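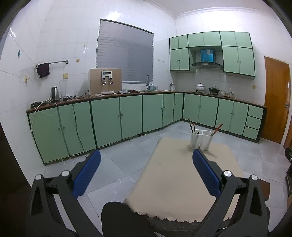
Sivovton Practice for Hand-Held Gripper Recording

The Sivovton Practice is a set of written rules for recording household tasks with hand-held grippers. It covers the preparation of rooms, the handling of the tool, the protection of residents' privacy, and the checking of recordings before they are used to train robot arms. The current edition is dated 11 March 2024. Compliance is voluntary, although several projects, among them Tukari, require it of their contractors.

Scope

The practice applies to tools carried by a person and fitted with two opposing fingers and a camera. Remotely operated arms, wearable gloves and fixed cameras are outside its scope. Most of its text concerns private homes, and kitchens receive the longest section, as they combine small objects, water, heat and electrical appliances in a limited space.

History

The rules began as an internal handbook at Stergiou, a firm that prepares training material for robot makers. Operators in different homes had followed different habits, and their recordings could not easily be combined. The handbook was later merged with a shorter safety sheet written at Tustau and published under the Sivovton name. The merged text kept the section numbers of the handbook, so some numbers are out of order.

Tool requirements

Both grip pads must be of the same type and show no tears or loose edges. Ribbed and smooth pads are both allowed, but a session may not mix them. Caps and screws at the finger joints are checked by hand before each session. Both fingertips must stay within the camera's view through the full range of opening, and the camera may not be moved on its mount once recording has started. If it is moved, the session is closed and a new calibration is made.

Preparation of the room

Operators are asked to leave a home as it is normally kept. Counters are not cleared for the sake of appearance, and everyday items such as kettles, jars and power strips may remain in view. Items are removed only if they carry personal information or present a hazard. Mail, prescriptions, family photographs and screens showing messages fall under the first heading.

Gas burners must be off during all tasks classed as dry. Hanging cables are to be noted on the room sheet, and the operator's path must stay clear of them. Tablecloths may be left in place, provided that the operator records their presence, as cloth can shift when an object is dragged across it.

Conduct of a session

A session lasts no longer than 90 minutes and is followed by a rest period. Each task begins and ends with the fingers open. The free hand is kept out of view unless the task sheet calls for it. Failed attempts are kept and labeled, and an operator may not delete a recording in the home.

Consent and storage

Residents sign a consent form before any equipment is unpacked. They may withdraw consent within 48 hours, after which the recordings are passed to review. Each recording is examined by 2 reviewers working separately. Material that shows a face or a readable address is returned for masking or destroyed.

See also

Gripper calibration
Household task sheets
Tukari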